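Eltard Refurbishment Group
Minutes, May meeting, bench room

Chair and notes: Frans Jacobs

1. Previous minutes
Accepted with one correction: the Heywood lot is 144 desktop towers, as on the delivery note.

2. Stock
Total on the register is 1,064 units. The Bekell shelving is full. No new lots to be taken in before the Heywood towers are graded.

3. Tower procedure
Draft 3 of the work sheet was read through. Agreed changes:
- Tower to be laid on its side, open side up, before any work on the board.
- Processor socket to be inspected with the case flat and the lever position written on the sheet.
- Power supply label and barcode to be recorded while the case is open.
- Memory to be listed by slot.
The line on thermal paste was left as it stands. F. Jacobs to issue draft 4.

Open towers on the aluminum bench, power supply label facing up:
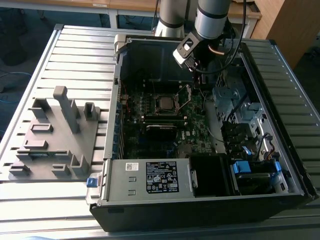
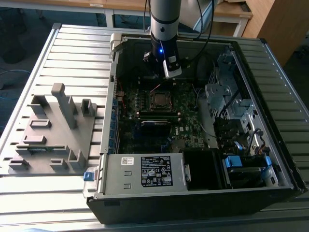
4. Parts
The price from Fudent for replacement socket levers was received and held over. Damaged release tabs are to be bagged with the unit number and kept for 7 weeks.

5. Any other business
The parts cabinet key goes back on the hook at the end of each shift. Meeting closed at 4:40 p.m.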